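Set visit: an afternoon with the Nukden crew
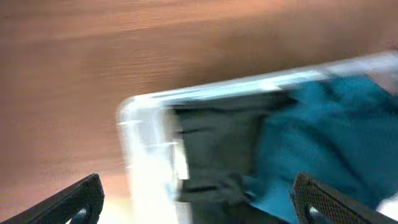
A clear plastic storage tub and a wooden tabletop.

The second season of Nukden starts filming in March, and Brelteo opened the workshop and the standing sets to a small press group before the cameras roll. I went along for the afternoon session, which ran from 2 pm until the light went.

Kanokwan Rungrueang, the production designer, took us through the harbour office first. It has been rebuilt 40 centimetres wider than last season so a dolly can get past the desk. The colours are greyer too. The story picks up after the flood, and the writers wanted the place to look like it had been closed for a while.

From there we walked over to the costume store. There are 100 coats for the dock strike in episode three, most of them bought second-hand and dyed on site. Fongchan Duangkaew runs the dye room and was still unhappy with the navy – it goes purple under the night lighting.

We weren't allowed into the Jalali house set, and questions about who plays the older brother were politely turned away. We did get 15 minutes with the storyboards for the opening, which moves the action inland to Pledov for the first time.

Parking is behind the studio, off the service road. Tea was provided.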